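Zaramport (pinza)

Zaramport es una pinza manual de código abierto destinada a la recogida de demostraciones para el aprendizaje de robots. Fue diseñada por Talha Kakakhel y Caroline Wanyama en Vondham, taller compartido de la localidad de Tindthorpe, y se construye con medios domésticos.

Diseño

El cuerpo se imprime en piezas de plástico gris unidas mediante ocho tornillos. La masa del conjunto, sin batería, es de 972 gramos. Los dedos llevan una funda de tejido gris jaspeado, solución propuesta por Mavis Dvorak en sustitución de la silicona de la primera versión, y asoman por una junta de goma oscura.

Construcción

La documentación del taller divide el montaje en dos fases: impresión y ajuste mecánico. La primera versión presentaba holguras en la base de los dedos, corregidas en la revisión de junio.

Uso

Las tareas de prueba se realizan en interiores corrientes, entre mobiliario de oficina, sin escenario preparado.

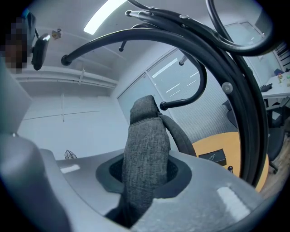 El repertorio inicial comprendía 329 demostraciones, registradas en su mayor parte por Pongsak Nuchit. Una variante posterior, denominada Okafor, conserva la misma geometría de los dedos y modifica únicamente la empuñadura.

Véase también

Aprendizaje por imitación
Impresión 3D
Taller compartido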